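4. What Changed on the Housekeeping Floors

4.1 From room lists to room models

Before the robots came to Endcombe, a housekeeper's knowledge of a room lived in her head and, to a much smaller degree, on a clipboard. The clipboard said which rooms were checkouts and which were stayovers. It said nothing of the closet door that swings back on you in the older wing, or of where guests tend to drag the furniture once they have settled in. When the Kirui units started vacuuming and carrying linen in August 2022, that second kind of knowledge suddenly had a place to go, and watching it get there was one of the real pleasures of this study!

The hotel has 218 rooms, and no two corridors are furnished quite the same way. Chairs and lamps were bought over many years and moved from floor to floor as rooms were redone. A Kirui unit needs a fairly good idea of what it will meet on the floor of a room before it goes in, and the integrator supplied a simulator, Jevau, in which room layouts can be put together and test runs can be made. The original plan gave this job to the integrator's own engineers. They would build each room type from the purchasing records, run the unit through it, and hand the finished set to the hotel.

The purchasing records were years out of date. In the first weeks the units stopped so often that supervisors kept a cart key in hand and simply followed them around. It was Pendo Muli, a floor supervisor, who asked whether the housekeepers could fix the rooms in Jevau themselves. The integrator said yes, a little nervously, and put a workstation in the linen office.

4.2 The layout shift

What grew up around that workstation is what we call the layout shift. One housekeeper at a time is taken off the floor for 60 minutes, at full pay and with her room count lowered to match, and spends the time placing furniture in Jevau and running the unit through the result. All 18 housekeepers on the day roster have taken a turn, and most have taken many. Nobody was required to, and the three who at first said no changed their minds after seeing a coworker's rooms go smoothly.

We sat in on these sessions with a notebook and were impressed by how quickly people got the hang of it. The controls are plain. You choose a piece from a library, drag it onto the floor, turn it, and press run. The hard part is deciding what matters, and here the housekeepers were far ahead of everyone else in the building, ourselves included. They knew that an armchair gets pulled toward the window in the evening. They knew which lamp bases a vacuum head will climb and which it will push. They placed small things on the floor that the engineers had never thought to add, and they wanted to see the unit deal with all of them.

A remark by one participant stayed with us: "I used to explain this to every new girl. Now I explain it to the computer, and the new girl can look too." The second half of that sentence turned out to be important. By December, supervisors had started sitting new hires down at Jevau on their first morning, before they had touched a cart, and walking them through the room types on screen. This use appears nowhere in the integrator's documents.

4.3 Who decides that a room is right

A room layout has to be approved before it is passed to Sekgate, the scheduling software that assigns rooms to people and to units. At first, approval sat with the engineers, who checked that the unit finished its run without touching anything. The housekeepers thought this test was too easy, and they said so. A unit can finish a run cleanly and still leave a strip of dust along the baseboard behind a chair, which means a person has to go back in with a hand tool. From their side, that room has been visited twice.

After some back and forth, approval was split. The engineers still sign for collisions. The housekeepers sign for coverage, and either one can send a layout back. We see this as the single most important change in the whole rollout. It gave the people who clean the rooms a say in what counts as clean when a machine has done part of the work, and it gave them that say early enough for it to shape the schedule.

Disagreements did not vanish. Furniture standing close together was the most common cause. The engineers liked a wide margin between the unit and any lamp, and a wide margin leaves more floor for a person to finish by hand. Mayu Imai, who ran the integrator's side of the project, began bringing these cases to the linen office and working through them at the workstation with whoever was on the layout shift. In our interviews she described those visits as the most useful hours of her week. Several housekeepers told us they looked forward to them too, partly for the chance to win an argument.

4.4 Reading the stop log

Every time a unit halts and asks for help, Sekgate writes a line in a log. We were given the full log for the study period, 1,447 stops in all, and went through it with two of the housekeepers. They could often tell from the room type and the hour what had gone on. Stops in the middle of the morning, for instance, they put down to luggage left out by guests on late checkout, and the free-text notes backed them up wherever notes existed.

The log also showed us a cost we had missed on the floor. A stop pulls a person out of whatever she is doing, and it does so at a moment she hasn't chosen. Housekeepers described working with one ear open for the chime. A few said the job was easier on the back and harder on the nerves, and we'd ask readers to take both halves of that seriously. The hotel's answer has been to name one person per floor per day to take the calls, with a shorter room list, so that the others can get on with their work. Everyone we spoke to preferred this, including those whose turn it was.

Going over the log led straight back to Jevau. When a stop could be traced to furniture, the housekeeper would open the matching room type and try to set up the trouble again on screen. These sessions had a lovely detective quality. People leaned in, swapped the chair for another, nudged the lamp closer, ran it again, and called someone over from the folding table to have a look. Figure 3 gives a sense of the kind of room they were working with. For a unit traveling along that wall, the gap between the lamp's round base and the side of the armchair is the sort of spot where an engineer and a housekeeper will want different things.

Figure 3. Simulated room interior with a floral armchair set back against the wall, a black floor lamp close beside it, and the corner of a wooden bed at far right.
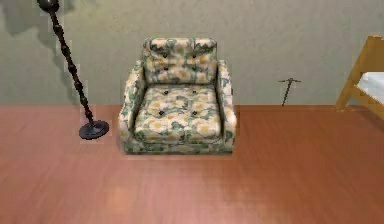 Narrow gaps like these were usually settled by giving them to the person. The layout would mark the strip as hand work, Sekgate would add the minutes to the room, and the housekeeper's list for the day would be shortened accordingly. Those added minutes were very popular. Until then, time spent getting behind the furniture had never been written down anywhere.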